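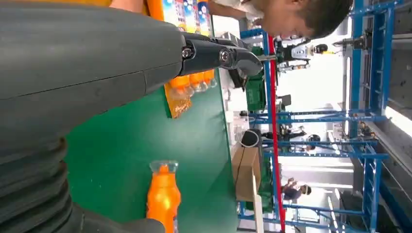

Section 7: Setting Up and Working the Drinks Table

August
By the Hulincombe packing room

This is the section we most enjoyed writing, and if you've already been through the rack assembly in Section 3 you have the hard part behind you. The drinks table is where wrapped packs become single bottles, single bottles get looked over, and everything gets grouped again with snacks for the mixed boxes. A good table is a real pleasure to work at! It goes quickly, your hands learn where things live, and the finished boxes look great when they leave.

You'll need:

The Prornix bench, legs locked
Wrapped packs of bottled drinks
Snack packets for the mixed boxes
Flat cardboard boxes and tape
A safety cutter with a covered blade
Two soft cloths
A crate for empty wrap
Your pick sheet

7.1 Getting the table ready

1. Push the bench up to its floor marks and lock all the legs. Lean on each corner in turn. If it rocks, turn the foot under that corner until it stops.

2. Wipe the top from the back edge toward you. Use the second cloth to dry it. Bottles with smooth bases slide on a wet top, and a table that looks dry under the ceiling lights often isn't, so run your palm across it.

3. Put the wrap crate on the floor or on a lower level, on the side of your weaker hand. You want to be able to drop wrap into it without looking.

4. Stand one open box on end beside the table. Leave the others flat until you need them.

5. Clip the pick sheet where you can read it standing up straight.

Note: The Prornix top wipes clean with plain water and a drop of dish soap. Please don't use the orange degreaser from the rack kit. It leaves a film, and the film picks up label glue.

7.2 Opening a wrapped pack

Packs arrive in clear film, and there is a nice way and a messy way to get into them. We love the nice way.

1. Set the pack down in the middle of the table with the long side facing you. Keep it well back from the rim.

2. Look through the film before cutting. If you see liquid collected in the folds, carry the whole pack to the sink shelf and open it there.

3. Find the end where the film is gathered. There's usually a bit of slack between two bottles. Cut there, with the blade pointing away from the labels.

4. Put the cutter down, closed. Open the rest of the film by hand. It tears in a straight line once it's started, and this is oddly satisfying.

5. Hold the bottles steady with your forearm as the last of the film comes off. A full pack likes to fan out the moment it's free.

6. Drop the film in the crate right away. Loose film on the table is the number one cause of tipped bottles.

Caution: Never pull a bottle out through a small hole in the film. The cap catches, the bottle spins, and the ring under the cap can crack.

Caution: Lift packs from underneath. The film is there to hold the bottles together and it isn't a handle, even on the packs that seem to have one.

7.3 Looking over the bottles

Pick up each bottle once, tilt it, and put it down in its place. With a bit of practice this takes a couple of seconds, and it catches nearly everything that would come back as a complaint later.

1. Hold the bottle around the middle, over the label. Your grip is surest there.

2. Tilt it and watch the liquid at the cap end. You're looking for a bead forming at the seal.

3. Turn it upright and check the label. A small wrinkle is fine. A label that lifts at the corner goes to the side for a rub with the dry cloth.

4. Run a thumb around the base for dents.

5. Stand it down gently.

Orange drinks with pulp in them, such as the Sial pouring range, settle on the shelf and look paler near the top. That's normal, and one slow turn mixes them. Don't shake them. You'll get foam under the cap, and the seal check becomes guesswork for the next few minutes.

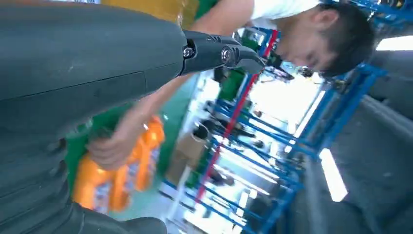 One reader of the last edition asked whether the tilt check could be done with a bottle in each hand, to save time on busy mornings. It seemed to go faster, the message went on, and the bottles were light enough, but there was always the question of which one had been checked and which hadn't.

We tried it for a whole afternoon, with great hopes! It does go faster for the first pack or so. After that your eyes start to settle on one hand and skip the other, and we missed a cracked ring that any of us would normally have spotted. So the advice stays as it was: one at a time for the check, and then carry 2 if you like when you move them to the box. The reader is right that the bottles are light enough for that.

Note: If you stop halfway through a pack for any reason, lay the cloth across the unchecked ones. It's a simple flag and works just as well when someone else takes over the table.

7.4 Arranging the table

Everybody ends up with a layout they like. Start with ours, and change it after you've done a few full shifts.

1. Tall bottles go to the back or in the middle, standing, labels forward.

2. Short, wide bottles go in front of the tall ones. They're steadier, and you can reach over them.

3. Small containers go to one side, in a group. They vanish behind tall bottles and get left out of boxes more than anything else on the sheet.

4. Snack packets lie flat. Don't lean them against bottles. The packets are full of air, they slide, and they take the bottle's footing with them.

5. Leave an open lane in the middle, as wide as your two hands side by side. Each new pack lands in this lane, and each box is filled from it.

Resist the urge to fill the lane just because there's room. A table with a clear lane feels wonderfully calm even when the rack behind you is heaving.
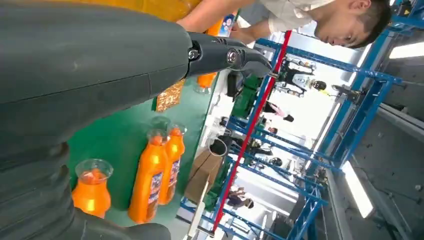 With the layout settled, the mixed boxes are the fun part. The order below suits most pick sheets, and it gives you a box that closes flat the first time.

7.5 Filling a mixed box

1. Tape the bottom seam and press the tape down with the side of your fist.

2. Tall bottles first, upright, in the corners. If the sheet calls for only one tall bottle, put it in a corner anyway.

3. Short bottles next, snug against the tall ones.

4. Small containers fill the gaps. Turn the labels up so the person opening the box can see what they've got.

5. Snack packets last, flat across the top. If a packet bulges over the rim, swap its place with a thinner one. Pressing it down gives somebody a bag of crumbs.

6. Rock the box gently. You should hear very little. If something knocks, add a folded piece of card on that side.

7. Tick the sheet, close the flaps, tape.

Caution: No bottle on its side in a mixed box, even a tightly capped one.

7.6 Moving boxes to the rack

Closed boxes go straight to the rack. The Narkance tiers are set out in Section 3, with their loading order, and we'll only add what matters for drinks.

Heaviest boxes go on the lowest tier, always. Fill from the uprights in toward the middle. A full bay in our own room takes 108 single bottles when it's loaded with unmixed boxes, and we stop there even though there's air left above them, so that fingers have somewhere to go when a box comes out.

Face the written side out. Leave the walkway between table and rack clear from end to end, including cables and crates.

Note: If a beam looks bowed after loading, unload that tier from the top down and check the clips on both sides before putting anything back.

7.7 Clearing down

1. Return single bottles to an open box and mark it "singles." They're first out next time.

2. Flatten the film in the crate with both hands and empty it if it's over half full.

3. Wipe the top, back edge toward you, then dry.

4. Close the cutter and hang it on its hook.

5. Hang the cloths where air can get at them.

6. Take the pick sheet with you, along with any notes on dented or leaking packs. Write these up before you leave the room, while you still remember which delivery they came in with.

If your top has begun to feel tacky even after cleaning, see Section 2 under "Surfaces." Spare feet for the bench come in packs of 3, and it's worth having one pack in the drawer.

Questions about this section: Hulincombe packing room, guide desk | © Hulincombe. All rights reserved. | Back to top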